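We use cookies to remember your settings and count visits. By continuing to read you accept this.

Let the slow hand teach

Last updated: July

Most arguments about teaching robots come down to money, and the money argument goes like this. A demonstration costs a person's time. A quick demonstration costs less of it. So you hire people who are good with the controller, you tell them to move fast, and you collect as many runs as you can before they get tired.

I worked that way at Ranley and I think it is wrong. I think we should pay people to go slowly, and I think we should stop throwing away the runs in which they hesitate.

When a person steers an arm from a distance, they are missing most of what they normally use. They have no feel for weight. Depth is hard to judge. A good operator makes up for this by pausing above the object, shifting a little to one side, looking again, and then coming down. Those pauses look like waste on a chart. The standard cleanup script at Ranley cut out any stretch where the gripper stayed still for more than two seconds, and everybody was pleased with how tidy the results were.

Siham Zaki was the first person I heard object to it. She had been operating for longer than any of us, and her complaint was simple: the pause was where she decided. If you cut it out, the robot sees a hand that arrives over a crowded corner of a table and drops straight down as if the choice had already been made. It learns to drop straight down. It does not learn to stop first.

Much of our collecting was done in simulation, with the operator driving a rendered arm by remote control. Small things near the far corner of a table gave us more trouble than anything in the open middle.
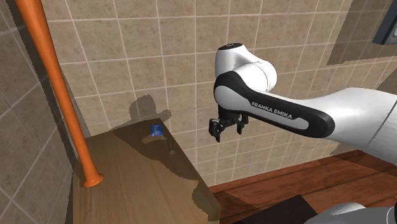

Simulated arm with the gripper open and empty, small items at the far corner of the table.

Set-ups like that one are easy for a person to underrate. The blue box is bright and you notice it first. The tan item below it is close to the color of the wood and partly in shadow, and a tired operator on a fast schedule can miss it. Siham would hold still over a corner like that, sometimes back up, and try again. Her runs were longer and her totals were lower, and on paper she was our weakest operator.

Annick Li and I argued about this for most of a spring. Her view deserves a fair hearing. She said hesitation is noise, that two operators hesitate in different places for different reasons, and that a model trained on all of it will dither. She is partly right. I have watched a policy hover over a cup as if it had forgotten why it came. Some pauses are a person scratching their nose.

My answer is that we should ask. At Melnyk, where I went next, Harpreet Gauthier gave each operator a foot pedal to press when they were unsure. It took an afternoon to wire up. A pause with the pedal down was kept, and a pause without it could be trimmed. Eight operators used it, and the only real complaint was that the pedal slid on the floor. He put a rubber mat under it.

I don't have a clean result to report from that. The project ended before we could compare the two ways properly, and I won't pretend that a few good weeks prove anything. The arms did seem to recover better after a missed grasp - I would say that much and no more.

There is also the matter of pay. Prilo, who supplied some of our operators, paid by the finished run. If you pay by the run you get runs. You get people who skip the awkward corner when they are allowed to and rush it when they aren't. Paying by the hour costs more for each demonstration, and managers hate seeing that number go up. I would still do it, and I would let operators mark their own bad runs without losing anything by it.

Jade Tremblay, who had to sign off on the budget at Melnyk, asked me how much slower I was prepared to go. I said I'd take half the runs if the operators could tell me where they had been unsure. She gave me two months to try it, and I'd ask for the same terms again.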